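Helness House Shared Kitchens
Monthly Safety Walk-Through: Checklist and Comments
Month: April
Area: Kitchens, pantry and back hall, first and second floors
Form 2432

Mark each line OK, FIX or N/A. Write a comment for anything marked FIX. Leave the finished form in the tray by the office door.

1. Exits and walkways

Back hall clear to the door: FIX
Two cases of bottled water and a folded step stool against the left wall. Moved to the pantry during the walk. Please don't stack deliveries here, even overnight.

Exit sign lit: OK

Door to stairwell closes on its own: FIX
Second floor door stops about an inch short of the latch. Closer arm needs adjusting. Work order sent to Quinlan Maintenance.

Floor mats flat, no curled corners: OK
The mat at the first floor sink is new since the last form.

2. Fire safety

Extinguisher on hook, gauge in the green: OK
Tag on the first floor unit is hard to read. Ask for a fresh one at the yearly service.

Smoke alarm test button: OK, both floors

Hood filters clean: FIX
First floor filters are greasy to the touch. They were due in March. Soak and refit before the next group dinner.

Nothing stored on or over the range: FIX
Roll of paper towels on the shelf over the back burners. Removed.

3. Electrical

Outlets near sinks trip and reset: OK
All tested with the plug-in tester.

Cords in good shape: FIX
The Zakell kettle on the second floor has a nick in the cord near the base. Taken out of use and tagged. Do not tape it and put it back.

No power strips feeding heating appliances: OK
Toaster and rice cooker are each on their own wall outlet. Keep it this way.

4. Water and plumbing

Hot water at tap: OK
Under-sink cabinets dry: FIX
Slow drip at the trap, first floor. Pan placed under it. Same work order as the stairwell door.

5. Food storage

Refrigerator at or below 40 degrees: OK
Thermometer in the second floor unit was behind the milk. Moved to the front of the shelf.

Opened items labeled: FIX
Nearly 8 containers without a name or month. Notice posted. Anything still unlabeled at the next walk goes out.

Dry goods off the floor: OK

6. Utensils and small items

Knives in block or drawer guard: OK

Chopsticks, skewers and other long items kept upright in a holder: OK
Discard any that are split or rough at the end. Holders with holes should be rinsed through and left to drain, and cloths under them changed weekly.

Cutting boards free of deep grooves: FIX
One board is past saving. Replacement ordered from Drorier Supply.
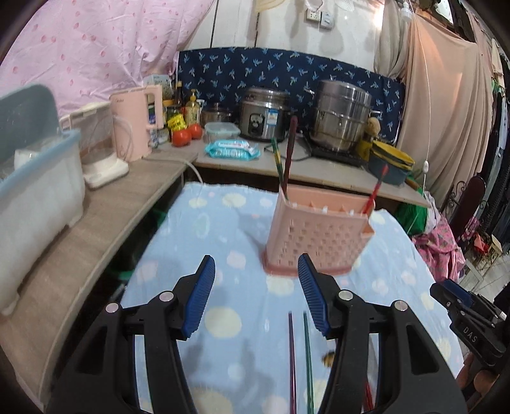
Walk-through and comments by the House Safety Coordinator, Helness House

7. Cleaning products

Stored apart from food: OK
All bottles have original labels: FIX
One spray bottle in the pantry has no label. Emptied and thrown away.

8. Follow-up

Open items are the stairwell door, the sink trap, the hood filters and the cutting board. The kettle stays tagged until it is replaced. Residents can add a comment on the back of this form until 8 p.m. on the last day of the month.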